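Para que servem os furos do escorredor?
Redação Zirnia - maio

Uma tigela furada parece um erro de fábrica. Sopa, ali, nem pensar. Mas deite lá massa cozida e água: a água foge pelos furos, a massa fica - é grande demais para passar.
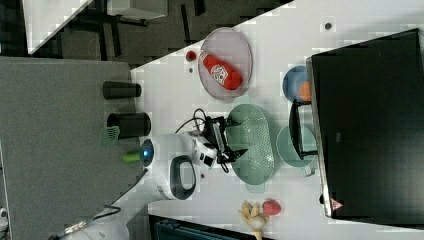
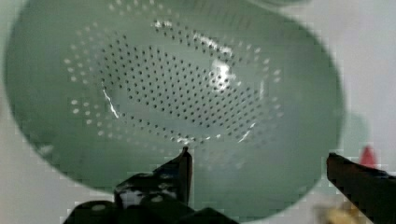
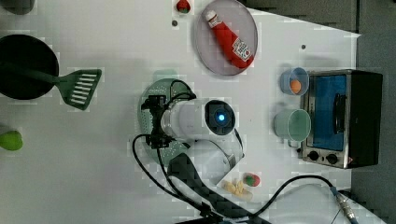 O truque serve também para lavar uvas. Já com açúcar, corre mal. Peça a um adulto que despeje a água quente - as uvas são contigo.

© Zirnia | Contacto | Voltar ao topo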